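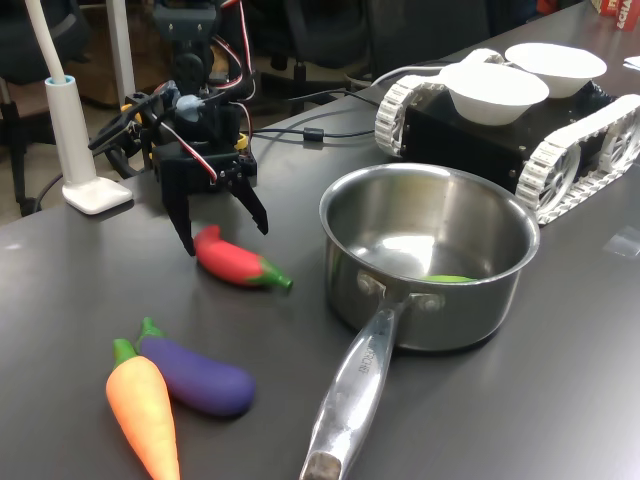

Ticket: Staking rewards not showing after pool move
Product: Hondgate wallet, desktop
Opened by: Rezaul Pramanik
Assigned to: Rajitha Khan, Hondgate support
Priority: Normal
Status: Closed

Rezaul Pramanik, 9:12 am
I moved my stake from the Grudel pool to the Plereck pool in February. The wallet says "Delegated" and shows the right pool name, but the Rewards tab has read 0 ever since. Before the move I was paid every epoch without a gap. My full balance is there and I can send and receive. I have restarted the wallet and reinstalled it once. Same result both times.

Rajitha Khan, 9:50 am
Thanks for the report. Please send the following:
- wallet version (Settings, then About)
- whether you use a hardware device or a software key
- which node the wallet is connected to
- the transaction ID of the delegation
Please do not send your recovery phrase. We never need it.

Rezaul Pramanik, 10:21 am
Version is the one from your download page, installed this morning. Software key. Node is set to Gazi, which I think I picked myself a long time ago. Transaction ID is in the attached text file.

Rajitha Khan, 11:05 am
I looked up the transaction. The delegation certificate was accepted and your stake key points to Plereck, so nothing is wrong on the chain side. A new delegation takes a few epochs before the first payout, but you are past that point. I can see 11 reward entries for your stake key since the move. The wallet is not picking them up.

Can you open Settings, then Network, and tell me the sync height and the "last reward query" line?

Rezaul Pramanik, 11:34 am
Sync height matches the explorer. Last reward query says "timeout (30 s)". It has a retry button next to it. I pressed it and got the same message again. 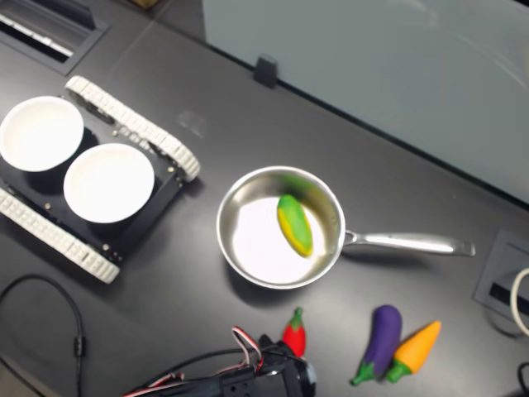 Rajitha Khan, 12:10 pm
That timeout explains it. Blocks and reward history are fetched by two separate calls, so the wallet can be fully synced and still show no rewards. Your Gazi node answers the first call and fails on the second. Please try this:
1. Close the wallet.
2. Open the data folder and rename "rewards.cache" to "rewards.old". Leave everything else alone, the key file above all.
3. Start the wallet and go to Settings, then Network.
4. Change the node from Gazi to "Hondgate default".
5. Wait for the sync bar to finish, then press Retry on the reward query.

Rezaul Pramanik, 1:02 pm
Did steps 1 to 4. The sync bar stopped at 40 percent and has not moved for 10 minutes. Should I cancel?

Rajitha Khan, 1:08 pm
No, leave it running. It rebuilds the reward history from your first delegation, and the bar does not update during that part. We have an open bug for the display.

Rezaul Pramanik, 1:47 pm
It finished. Pressed Retry and the rewards came up, all 11 entries from Plereck plus the older ones from Grudel. The total matches the explorer. Can I delete rewards.old? And do I need to delegate again now that the node is different?

Rajitha Khan, 2:03 pm
Yes, you can delete it. No need to delegate again — the node only affects what the wallet reads, and your delegation is stored on the chain. If you want to go back to Gazi later, check the reward query line after you switch.

Internal note, R. Khan
Cause: custom node timing out on reward history call. Wallet showed 0 with no warning on the Rewards tab. Asked the desktop team to show "could not load" there when the query fails. Linked to the sync bar bug.

Rezaul Pramanik, 2:15 pm
Deleted the old file, restarted, rewards still showing. You can close this.

Ticket closed by Rajitha Khan, 2:20 pm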